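**Ticket 91: simulated hands drift outward at the start of every episode**
Status: open, waiting on a second pair of eyes
Opened: April 25, 2025
Project: Skotdale (two-handed kitchen helper, shared workshop build)

Hello all, and thank you for your patience with this one. I know I said at the bench that I'd write it up "in a minute," and that was before supper, so please forgive the length. I'd like to get the whole story down while I still remember which settings I touched.

**What's going wrong**

When I load the kitchen task in the simulator and press reset, both hands come up open, as they should, and then they slowly slide apart before any command is sent. The left goes left and the right goes right. It isn't violent or anything, just a lazy sort of drift, like a door that was never hung quite level. After 8 seconds or so of waiting the right hand has wandered far enough that the first reach toward the drawer handle starts from the wrong place, and then everything after that is off too.

**What I expected**

Hands stay put until I ask them to move. That's how it worked back in October with the old arm files, before we swapped in the Hilteck shoulder joints.

**What I've tried so far**

1. Restarted the simulator, then the whole computer. No change, but you have to do it or somebody will ask!
2. Put back the old arm files. No drift at all, which made me very happy for a little while.
3. Put the new arm files back, but with the old shoulder settings pasted in. The drift returned, a bit slower.
4. Turned gravity off. The drift stopped completely. I think this is our best clue, and I ran it 3 times to be sure I wasn't fooling myself.
5. Raised the holding strength on both shoulders to 48. The drift became much smaller, but the hands picked up a nasty shiver whenever they got near the table, so I set it back to what we had.
6. Swapped the Forno kitchen layout for the plain empty room. Same drift, so I'm fairly confident the furniture isn't to blame and we can leave the layout alone.

**Where I think the trouble is**

My best guess is that the weight of the new upper arm is wrong in the file. The real part is a good deal lighter than the one it replaced, and I have a feeling I copied the number over from the Du Plessis bracket without changing the units (I did that whole evening's work on one cup of coffee, and it shows in the comments). If the simulator believes the arm is heavier than it is, the shoulder would sag, and with our mounting angle a sag would look like a slide outward.
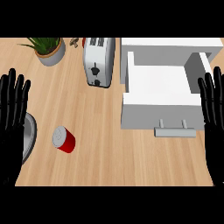 So the next job is to take the spare upper arm off the shelf, put it on the kitchen scale, and type in what it truly weighs. I'd also like to check the center of mass, which I left at the default on both sides. If the drift is still there after that, I'll go back to the shoulder strength and raise it in small steps, keeping an eye out for the shiver.

Please don't record any new practice runs with the new arm files until this is closed. The older runs are fine to keep using, and I've left them in their usual folder. If you've got the scale at home, could you bring it back to the workshop? I'll be at the long bench most of the weekend and would be glad of the company.

**Update, same evening:** found the line in the left arm file. The weight is in grams where the simulator wants kilograms, but someone (me, surely) added a scaling factor further down that partly cancels it, and I don't yet know whether the right arm has the same factor. Leaving the ticket open until I've compared the two files side by side.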